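Sprechnotizen: Tassen, Tischdecken, Kabel. Kleine Flächen in Gemeinschaftsräumen einrichten
Vortrag im Plulton, Dauer 50 Minuten, danach Fragen

Einstieg (4 Minuten)

Begrüßung. Kurz sagen, worum es geht: Tische und Ablagen in Räumen, die von vielen Leuten genutzt werden. Keine Küchenplanung, keine Möbelkäufe. Wer wegen der Einbauschränke gekommen ist, bitte auf den Vortrag am Nachmittag verweisen.

Frage ins Publikum: Wo stehen bei Ihnen die Tassen? Zwei oder drei Antworten abwarten. Meistens kommt: im Schrank, in der Spüle, auf der Fensterbank. Dann weiter.

Teil 1: Der Tassenbaum

Ein Tassenbaum braucht wenig Stellfläche, weil er in die Höhe geht. Ein runder Fuß, ein Pfosten, Zapfen zur Seite. In Flirnmont haben wir damit den Tassenstapel neben der Kaffeemaschine ersetzt. Vorher standen die Tassen ineinander, und die untersten wurden nie benutzt.

Auf das Gewicht achten. Wer nur eine schwere Tasse an einen oberen Zapfen hängt, belastet den Ständer einseitig. Leichte Tassen nach oben, schwere nach unten, gegenüberliegende Zapfen zuerst. Bei einem breiten Fuß ist das weniger wichtig.

Becher ohne Henkel gehören nicht an den Baum. Sie stehen daneben, am besten auf einem kleinen Tablett. Hier den Becher aus der Tasche holen und herumgeben.

Teil 2: Tischdecken

Muster und einfarbig im selben Raum geht gut, wenn jeder Tisch eine eigene Aufgabe hat. Eine karierte Decke für die Getränke, eine rote für das Essen. Nach einer Woche in Skollstead musste niemand mehr fragen, wohin der Teller kommt.

Länge: Die Decke darf vorne herunterhängen, aber nicht bis auf den Boden. Bei bedruckten Decken vor dem Auflegen prüfen, auf welcher Seite das Motiv liegt. Schrift und Blumen gehören nach vorn, sonst sieht sie nur die Wand.
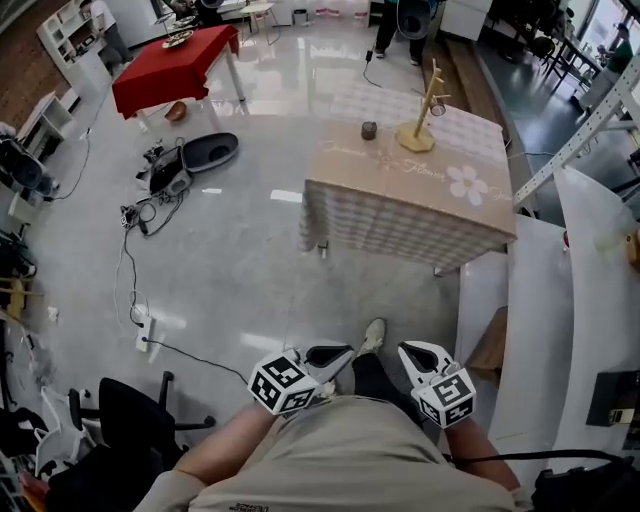 Glatte Fliesen sind leicht zu wischen, aber Tischbeine rutschen darauf. Filzgleiter machen es schlimmer, Gummikappen helfen. Der Satz Kappen aus dem Karunaratne-Sortiment liegt vorne zum Anfassen aus, bitte nach dem Vortrag wieder einsammeln.

Teil 3: Der Boden

Am Boden sammelt sich, was auf dem Tisch keinen Platz hat. Schalen, Tierbetten, Steckdosenleisten. Schalen unter dem Tisch sind in Ordnung, solange sie weit genug hinten stehen. Ein Tierbett braucht eine feste Stelle, die nicht im Laufweg liegt.

Kabel immer an der Wand entlang führen. Wo das nicht geht, flach kleben oder eine Kabelbrücke mit 60 cm Länge nehmen. Die Leiste selbst kommt nicht vor die Tischkante, dort steht man mit den Füßen.

Falls Zeit bleibt: die Geschichte mit dem verrückten Regal in Flirnmont. Sonst streichen.

Übung (10 Minuten)

Paare bilden. Jedes Paar bekommt einen Tisch, eine Decke und die Kiste mit Geschirr. Aufgabe: Getränkeplatz einrichten, dann mit dem Nachbarpaar tauschen und eine Tasse Tee servieren. Wer suchen muss, schreibt auf, wonach.

Ergebnisse am Flipchart sammeln. Handzettel erst jetzt austeilen, sie liegen im weißen Ordner hinter dem Pult.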